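Girkby G2 gas alarm review: two months in a house with bottled gas

By Teodor Roman

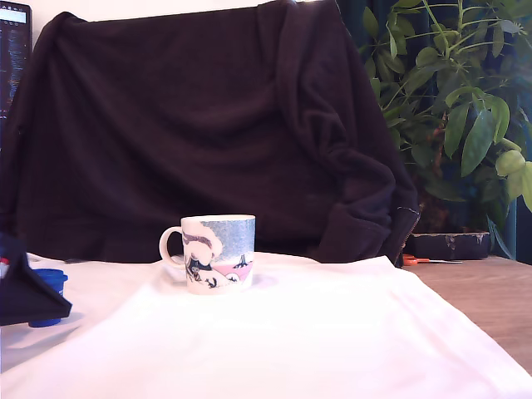 Winter mug on the kitchen table.

We cook on bottled gas, and after a cylinder fire at a depot one town over I decided to replace the alarm that came with the house. It was long past the date on its label. The Girkby G2 is a plug-in detector for propane and butane with a battery backup and a sounder built into the front. I bought it at Nustov, the hardware chain, and paid full price.

Setup

Bottled gas is heavier than air and collects near the floor, so the alarm has to go low. The Girkby booklet says so on page one, with a drawing, and then spends most of the next page on where not to put it: behind a curtain, inside a cupboard, right beside the stove. My only free low outlet is by the pantry door. The cord is short and I had to use the wall bracket a little higher than I wanted, though still within the limits in the booklet.

The unit takes a few minutes to warm up. A green light blinks, then stays on. After that there is nothing to do except press the test button once a month.

In use

The sounder is loud. I could hear it upstairs with the bedroom door shut, and my neighbor Anselmo Caldeira heard it from his driveway. He was a plant firefighter for years and he came over to look at where I had mounted it. He approved of the spot but told me to keep the broom and the recycling away from the vents, so I moved them.

I have had two false alarms. One was hairspray, used in the hallway by a guest. The other came in July, when I was cleaning paint off a brush with solvent. Both times the alarm cleared within a few minutes of opening the back door. My old unit went off almost every week, so I can live with that.

The battery backup worked through one evening power cut. The light turned amber and the unit chirped once to say it had switched over. It doesn't tell you how much charge is left, and it should.

The event log

The G2 keeps a log of up to 1,000 events, and you read it through the Plorkard phone app. I don't see a use for this in a house. The app wanted an account before it would show me anything, and it lost the connection twice during the first sync. The alarm works without it, so I deleted it.

Compared with the Amaral

My sister has the Amaral floor model. It is cheaper and has a longer cord, but no backup battery, and the test button is on the underside. If your power is reliable the Amaral would probably do.

Good: loud, clear lights, keeps running in a power cut.

Bad: short cord, no charge level, poor app.

I'm keeping it, and I have ordered a second one for the garage where the spare cylinder is stored.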